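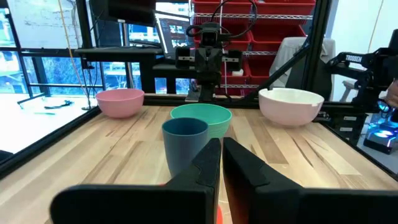
Setting up a storm shelter room during covid

Updated June 16, 2020

Season's started. If your town opens a school gym or church hall when a storm comes in, last year's floor plan won't work. This is how we did ours in Rarano. Quick version, I have a shift at 4.

What you need

Masking tape, lots
Tape measure
Paper sign-in sheets and a box of pens
Thermometer, the no-touch kind, plus spare batteries
Masks for people who come without
Hand sanitizer, soap, paper towels
Trash bags
Battery lanterns
One phone that stays at the door

Step 1. Get your real number

Forget the number on the fire sign. Ours says 57 and with families spaced out we fit 30. Measure the floor, take out the walkways and doors, then see how many family squares go in. Write the new number down and send it to whoever runs the evacuation list. Do this before there's a storm on the map.

Step 2. Tape the squares

One square per household. Six feet between squares, all sides. Household stays together, don't split them up. Number each square on the floor with a marker, big. Tape peels if the floor is dusty so mop first and let it dry.

Keep a lane down the middle wide enough for a wheelchair. Geeta Awasthi taped ours and had to redo the whole left side becuase the lane was too tight.

Step 3. Set up the door

One way in, different way out. Table at the entrance, two people max behind it. Order goes like this:

Mask on
Temperature
Name, phone number, how many in the household
Any medicine or medical gear that needs power
Square number

Anyone with a fever or cough goes to the side room. Not back outside. Pick that room now - it needs its own bathroom if you can get one, and a window you can open before the wind gets bad.

Step 4. Food and water

No buffet line, no shared jugs. Pack it by household and carry it to the square. Label cups and plates with the square number or people mix them up by the second meal. Wash station away from the food table.

Step 5. Bathrooms

Wipe down every hour, sheet on the door to initial. Tape marks for the line outside. If water goes out you need buckets filled ahead, so fill them the night before.

Step 6. Second site

You will run out of space. We send overflow to the old Boiko warehouse, Archie Halliday has the key. Call first, make sure the roof's been checked and somone is there to open up. Print the directions, cell service may be down.

Step 7. After

Keep the sign-in sheets. If a person gets sick later the health department will want the names. Air the place out, bag the trash, pull the tape only if you need the gym back.

Questions, leave them below. Will add the sign-in sheet when I get it scanned.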